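**Uvar tabletop arm, kit version**
Made by Hurar. Sold unassembled.

The Uvar is a small robot arm for home shops and shared workshops. It bolts or clamps to a bench, picks up light parts, and puts them down somewhere else. People use it to feed a label printer, sort hardware into trays, hold a glue nozzle over a jig, or move test pieces in and out of a fixture. The kit comes flat in one box and goes together with hand tools.

Price: $580, shipping extra. Spare parts are listed at the bottom of the page.

## Specifications

| Item | Value |
|---|---|
| Reach, base center to gripper tip | 580 mm |
| Maximum load at full reach | 100 g |
| Gripper opening | 50 mm |
| Saved positions on the board | 50 |
| Control board | Nautiyal, preflashed |
| Setup app | Utik, phone only |
| Connection for setup | Bluetooth |
| Connection for running jobs | None needed, or USB |
| Base nut size | 13 mm |

Yes, the price and the reach are the same number. We get email about it.

The load figure is for the arm stretched all the way out and includes whatever you add to the gripper. A pair of rubber pads weighs almost nothing. A printed adapter with metal screws in it can use up a good part of the allowance before you have picked anything up. Closer in, the arm will lift more, but we don't publish a second figure and the warranty goes by the one in the table.

## What comes in the box

- Base plate and turntable bearing
- Lower and upper arm sections, drilled
- Servos, already centered, with a colored dot on each
- Two-finger gripper with rubber pads
- Nautiyal board in its case
- Power supply with a locking plug
- Stop button on a long lead
- Fasteners, sorted into bags by step
- Printed build guide

You supply a small Phillips screwdriver, a set of metric hex keys, and a 13 mm wrench for the base nuts. A magnetic tray helps. Bench clamps are not included, and the base plate has holes for bolting if you'd prefer a permanent mount.

## Building it

Allow a full afternoon. Paraskevi Konstantinidis built the photo unit for the printed guide and her notes are the ones in gray in the margins. Most of them concern cable routing, and they are worth reading before you start a step.

Build the base first and mount it to something solid before you add the arm. A loose base will tip over as soon as the upper section goes on. If you share a bench with other people, pick the final spot now, with the stop button where you can reach it from your stool and from the aisle.

Servo horns go on with the dot facing the dot. Do not turn a servo by hand to make the holes line up. If the holes don't line up, the horn is one tooth off. Pull it, move it one tooth, and try again.

Run the gripper cable through the hollow in the lower section and leave a loop at the elbow as wide as your thumb. Too tight and the cable pulls out of its connector when the arm folds. Too loose and it catches on the turntable. Zip ties go on last, after the first powered move.

Tighten the base nuts again after the first day of use. The turntable settles a little.

## Setup with the Utik app

Utik runs on your phone. It names the board, sets travel limits for each joint, and saves the positions you teach it. Drafting a job doesn't need the arm at all, so you can work out the order of moves at a desk and send the whole thing over when you are back in the shop. One hand to hold the phone and one to tap is how the screens are laid out, with the larger buttons on the right. There is a mirrored layout in the settings for left-handed users.

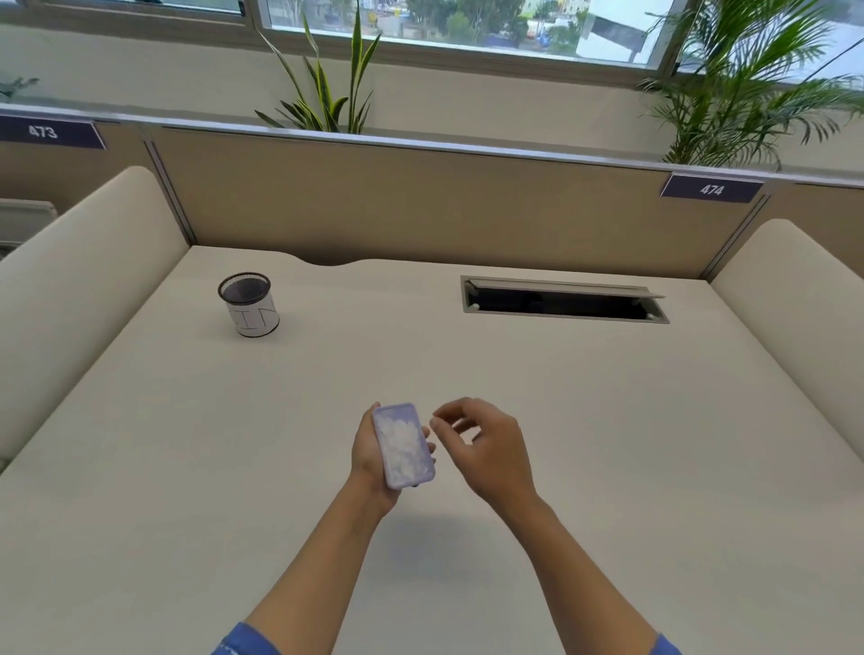
Neelam Ahuja wrote to ask whether the phone has to stay near the arm once a job is loaded, as she keeps hers at home and the arm is in a workshop across town. She also wanted to know if somebody else at the bench could stop and restart the job without the app, and said the old version of this page had left her guessing on both.

The phone can leave. Once a job is sent, it lives on the Nautiyal board and survives a power cut. Anyone can stop the arm with the stop button and restart the job by holding the green key on the board case until the light turns steady. The app is needed again only to change the job or the limits.

To pair for the first time:

1. Plug in the power supply with the arm clear of everything on the bench.
2. Wait for the light on the board to blink slowly.
3. Open Utik and choose **Add arm**.
4. Type in the code from the sticker on the underside of the board case. Write it down before you bolt the case in place.
5. Set the travel limits, one joint at a time, starting from the base.
6. Press **Home**. Keep your other hand on the stop button.

If the light blinks fast, the board has found a servo that doesn't answer. Nearly always this is a plug that is in by one pin instead of three. Power off before you reseat it.

## Teaching a job

Choose **Teach** and the servos go slack. Hold the upper section, since it will drop if you don't. Move the gripper to where you want it, tap **Save**, and go on to the next spot. The board keeps up to 50 positions in total, shared among all the jobs on it. A simple pick and place uses four or five: above the part, at the part, above the tray, at the tray, and a rest position if you want one.

Speed is set per job. Start slow. The arm is repeatable enough for trays and simple fixtures, and it is the wrong tool for placing tiny electronic parts or for drawing. It has no way of knowing whether it picked anything up. If your feeder runs empty, the arm will carry nothing to the tray all evening.

## Using it in a shared workshop

A few things have come up often enough that we put them here.

The app lets one phone be the owner and gives others guest access. Guests can run jobs and cannot change limits. If the owner leaves the workshop without handing over, the board has to be reset with the pin hole next to the power socket, and that wipes the saved positions. Dalva Araújo's shop tapes a copy of its position list inside the cabinet door. We have borrowed that for the next printing of the guide, with a blank form at the back.

Keep it away from the saw side of the room. Fine dust gets into the turntable bearing and you will hear it before you see it. Brush the bearing out with a dry paintbrush. No oil.

The arm is quiet at low speed and whines at high speed.

Keep hands, sleeves and hair out of its reach while a job is running. The motors are small but the gripper will pinch, and the elbow closes with enough force to hurt a finger. It is not for unsupervised use by children.

## Known problems

- On boards shipped before March, the app may show the gripper as open when it is closed. Update from **Settings > Board**. Stay within a few steps of the arm during the update and don't lock the phone.
- The rubber pads harden in unheated garages over the winter. Replace them when parts start to slip.
- Step 9 in the first printing shows the elbow bracket upside down. The flange faces the base. A corrected page is in the box for newer kits, and we'll mail one on request.
- Utik does not run on tablets. It will install on some of them and then refuse to pair.

## Spare parts

| Part | Price |
|---|---|
| Gripper pads, pair | $13 |
| Servo, any joint | $50 |
| Nautiyal board with case | $100 |
| Upper arm section | $50 |
| Stop button and lead | $13 |

When ordering a servo, tell us the dot color. They are the same motor, but each one is centered for its joint before it ships.

## Returns and help

Unbuilt kits can be returned with all bags sealed. Built arms can't be returned, but we repair them at the spare part price plus postage. Send the arm without the power supply, folded, with the gripper closed.

Miklós Somogyi handles repairs and Nerys Meredith answers questions about Utik. Give the code from the board sticker when you write. For anything that moves the wrong way, a short video of one full cycle saves a lot of back and forth.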